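# Is moving our server-rendered app to a single-page front end worth it, or am I being sold something?

**Su-chen Chuang**, posted 31 March 2025

We have an internal ordering app called Tamura. It's plain server-rendered pages, a bit of jQuery, one Postgres database, and a reverse proxy in front. It has been running for years. It's ugly but people know where the buttons are.

A contractor now wants us to split it into a JSON API plus a single-page front end, with each "domain" as its own service. The proposal has 18 services in it. We have 40 users. I read it twice to make sure I hadn't misplaced a zero.

His arguments:

- page loads will be faster because we only ship data after the first load
- the teams can deploy separately (there are 2 developers, and I'm one of them)
- everything is going this way anyway

I asked for measurements and got a link to a conference talk. The slowest page we have is the order history, and I'm fairly sure that's a bad query and has nothing to do with how the HTML gets made. The same contractor says the rewrite will fix it.

I'm not against front-end frameworks. I used one at my last job and parts of it were nice. What I can't find is a write-up by someone who did this to a small app, waited a year, and then said what it cost. Every post I turn up was written in the first month, when they still like it.

Has anyone done this at our size? And is there a middle option that doesn't mean throwing the whole thing out?

---

**Fuseini Amissah**

I did it, at a company a little bigger than yours. App called Balis, similar age, similar jQuery situation. I'll try to stick to what I know.

First load got slower. We went from a page that arrived finished to a blank shell that pulled down a bundle, then asked the API who you were, then asked for the menu, then asked for the data. Clicking around after that did feel quicker. But our users open the app, do one thing and close it, so most of them only ever saw the slow part. Check your access logs before you believe anyone on this, me included. If people visit one or two pages per session, the "only ship data" argument doesn't buy you much.

Second, the things we used to get for free. Back button, bookmarks, form validation errors, session timeouts, file downloads. All of it worked before and all of it had to be built again. Session timeout was the worst. The old app sent you to the login page. The new one showed an empty table, and people phoned to say their orders had been deleted.

Third, the order history. Please run EXPLAIN on that query today. We had one like that too, and after the rewrite it was exactly as slow, with a spinner on top of it. An index fixed it.

The part of our rewrite I'd defend is the parts inventory screen, where the warehouse people sort mixed stock on arrival. That one has filters, drag and drop, and a count that updates as you go, so it really did need to be an app in the browser. The item records carry photos, and lazy loading those made more difference than the framework did.

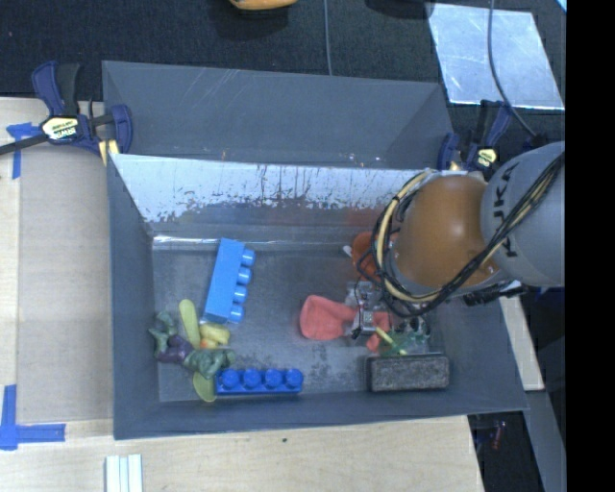 *Mixed bin of blocks, soft toys and small items, KUKA arm at the right.*

Full-size photos were going out at original resolution to a thumbnail column. We resized them on upload and put a cache header on the proxy. You could do that in Tamura with no rewrite at all.

So, a middle option: keep the server pages. Pick the one screen that behaves like an application and build only that with a framework, mounted inside an ordinary page. Route it through your existing proxy under its own path. If it goes badly you delete one path and go back.

On the services: we drew up a lot of them and ended with the main app and one worker. I have no idea how a team your size would be on call for 18.

---

**Castari**

Disagree with a lot of this. Server rendering is legacy at this point and you'll have trouble hiring for it. A modern framework renders on the server for first load AND hydrates, so the slow first load thing is a solved problem. Just use one of those. Microservices are a separate topic but you will need them when you scale.

---

**Fuseini Amissah**

@Castari it's solved in the sense that you now run a Node server to produce the HTML she already produces. Maybe worth it for some people. I'd want to see her numbers first. And scale to what? It's an internal ordering app.

---

**Su-chen Chuang**

Update. I ran EXPLAIN. The order history was doing a sequential scan, then running a separate query per row for the customer name. One page view was firing 1,881 queries. I added an index and a join and it now comes back before I can get bored.

I also looked at the logs as suggested. Most sessions are the login page, one order form, done. I've sent that to the contractor and asked which of the services would improve it. His reply was that I should think about where we want to be in September.

We're going to try the one-screen approach on the quote builder, because that page is a real mess of jQuery and I dread touching it. I'm not convinced yet, even about that. I'll measure it before and after and post both, including if it comes out worse.

Marking the first reply as accepted.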